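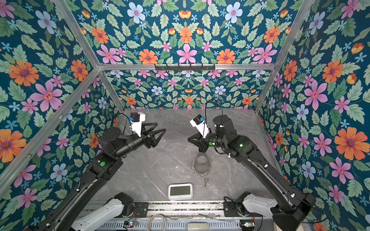
The Flower Wall Corner: Photo Gallery

By Lizelle Gumede, 4/27/24

Welcome to my small gallery page. Many people wrote to me after the spring newsletter and asked about the wallpaper. Here I write some notes for persons who want to make a similar corner at home or in the workshop. I hope it will be useful.

The wallpaper
The background is a deep teal, and the flowers are orange, pink and pale blue, with leaves in sage green. I was looking for a long time at plain papers before I decided for this one. The pattern is called Salinas and I bought it from Jularance, the shop where Marthinus Adams is working. He cut me 2 sample pieces first, and I kept them on the wall for a week to see them in the morning and in the evening.

My favorite flower
It is the large orange one with the purple center, on the left wall. A big pink one is just below it. When I was hanging the paper I moved the left sheet many times until these flowers came at a good height. A second orange one with a purple center is low on the right wall, and this one came there by luck.

The upper back wall
Near the top there is a pale blue flower which I like very much. Naledi Molefe thinks the whole pattern is too strong for such a small place. I respect her opinion, but I do not agree with it.

The tabletop
Gray, with a marble pattern. I tried first a white top and it looked too cold next to the teal. The gray is more calm and it lets the flowers be the main thing. For cleaning I use only a soft cloth and warm water with a little soap.

The hook rack
It is black, with a row of small hooks, and it is mounted on the aluminum bar between the upper and the lower back panels. Jeferson Furtado gave me the advice to choose black for it.

The aluminum
The rails and the corner posts I left without paint. One year ago I wanted to paint them green, and I even bought the paint, but the bare metal is good with the pale blue in the flowers. The paint is still in my cupboard, if someone needs it.

For the paste I followed the paper on the packet, and I waited 4 days before I put anything near to the walls. Please do also a test on a small piece, because some papers become longer when they are wet.

Last updated: April 2024

Contact: Lizelle Gumede, Murkgate | © Lizelle Gumede, all rights reserved | Back to top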